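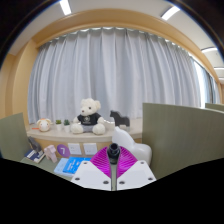

Protenley puts hand-held grippers to work on desk resets at Istia office

Last updated: Tue 30 June

Protenley, which runs shared offices, has finished the first stage of a project to automate the evening reset of desks at its Istia site. Staff on the desk team now record their own work with hand-held grippers, and the recordings are used to train the robot arms that will take over part of the late shift.

The work is being done with Vesovik, the automation firm that supplies the grippers and the software. Recording began in May. The desk team has since logged 811 resets, covering jobs such as straightening books, moving power strips and putting small items back in place.

Istia has 219 desks. Until this year each one was reset by hand after closing, mostly by staff working alone. Under the new plan the late shift will end at 9 p.m., and the arms will handle light items after that. Cleaning, repairs and anything breakable or heavy will stay with people.
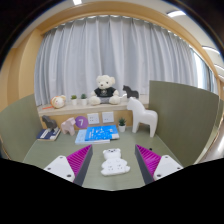 Desk 7 at Istia, with a bear-shaped power strip between the gripper's fingers.

No jobs will be cut as part of the project, Protenley said. Four members of the desk team have moved to daytime hours as recording leads. They decide which tasks are worth recording, check the results and throw out the ones that went wrong. Their pay has not changed, and the late shift allowance is being kept for them through the end of the year.

"The first week was slow," said Bheki Maluleke, desk team supervisor at Istia. "You hold a book differently when it's a gripper and not your hand, and your wrist gets tired. We asked for shorter sessions and a break between them, and we got that. What people ask me about now is the hours - most of them want to know when they can come off lates."

Tenants can keep personal items on their desks as before. Anyone who does not want a desk used for recording can tell the front desk, and it will be left off the list. Recording takes place only when the desk is not in use.

The second stage will bring the first arm to Istia for supervised trials, with a member of the desk team present at all times. Protenley will then decide whether to extend the project to its Sárközi building, where desk staff have been invited to try the grippers before any decision is made.

4 shares | 0 comments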